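Celum Two-Arm Bench Unit

Bellimier Automation / Products / Bench Units / Celum

Status: shipping to evaluation customers
Page revised September 26, 2020

Overview

Celum is a fixed two-arm unit for light handling work at a bench or counter. It is sold with a controller, two interchangeable wrists, an overhead camera mount and the Brastus task software. Typical uses are sorting small parts, loading trays, folding flat textiles, and opening and closing containers.

Most inquiries we receive ask whether the unit can work alone in a home, a laundry or a small assembly shop. For a short list of chores, with fixed lighting and a known set of objects, it can. For open-ended household work it cannot, and we do not quote it for that purpose.

What the unit does unattended

Brastus separates tasks into three grades. Grade A tasks run without an operator. Grade B tasks run with an operator on call who clears faults from a screen. Grade C tasks are driven by an operator for the full cycle, using the hand controllers.

Grade A: moving rigid parts between trays, stacking cups and plates of one pattern, placing lids, scanning labels.

Grade B: folding towels, sorting mixed cutlery, bagging hardware, wiping a flat surface with a fixed tool.

Grade C: threading cord, tying, lacing, buttoning, untangling, any task in which a thin flexible item must be held under tension by both arms.

In our acceptance test for Grade B folding, the unit completed 81 of 100 towels without a call to the operator. The remaining towels needed a regrasp, usually after a corner had folded under itself. A trained person at the same counter completed all 100 in less time. Grade A stacking is slower than a person but does not need one present.
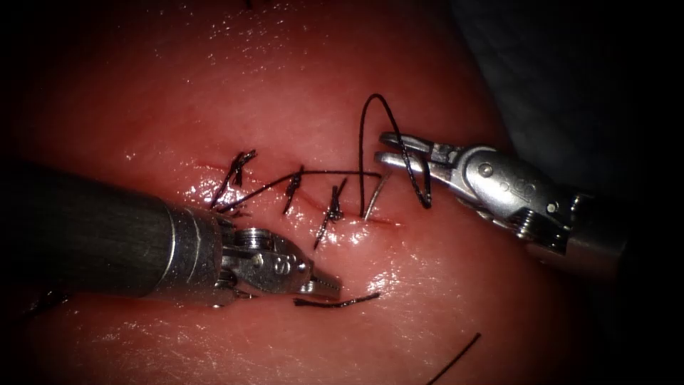
Thread and cord remain the hardest materials for any pair of grippers, Celum included. A rigid part stays where it was put, and a strand moves whenever either end of it does. Robotic suturing is a useful reference for buyers who want to know what two small jaws can do with thread: three knots are already tied in black suture across a straight incision, the right jaws hold a tall loop above a curved needle, and the left jaws are empty just over the tissue. The knots differ in size, and the one on the left is noticeably more tangled than the middle one. Dexterity of this order is a matter of both mechanics and control. Celum wrists are larger, carry no cable-driven fingertip joints, and are not suitable for medical use of any kind. The comparable jobs on our bench are tying off produce bags and lacing shoe samples, and both are Grade C.

Moving a task from C to B requires the software to track slack in the strand between the two grippers. The current Brastus release tracks the held ends only. A release planned for December adds slack estimation for cord that contrasts with the work surface. It will not cover clear line, elastic, or cord passing behind an object.

Specifications

Arms: 2, seven joints each
Rated payload: 3 kg per arm
Gripper opening: 0 to 100 mm
Tool change: manual, no tools required
Mounting: bench or counter, four bolts
Operator training: 30 hours for Grade C work
Enclosure: wipe-down, not washable

Site requirements

The bench must be level and must not flex under a hand load. Lighting should be constant through the shift. Direct sun on the work surface will cause missed grasps on glossy packaging, and a matte mat is supplied to reduce this. Household pets and children must be kept out of the work area, so a closed room or a guard is needed for any home installation.

Objects outside the taught set are refused by default. The refusal can be turned off in Brastus, but faults that follow are not covered under the service plan.

Included and optional

Included: two standard wrists, controller, camera mount, matte mat, one seat of Brastus.
Optional: Catacutan narrow-jaw wrist, second hand-controller set, counter guard, wheeled base.

The Catacutan wrist has ridged jaws for cord and thin sheet. It fits either arm. Its payload limit is lower than the standard wrist and is set automatically when the wrist is attached.

Ordering

Evaluation units are leased with the counter guard fitted. Send a list of the objects to be handled, with dimensions and one sample of each flexible item. A task grade is assigned to every line of the list before a quotation is issued. Lines graded C are quoted with operator hours included.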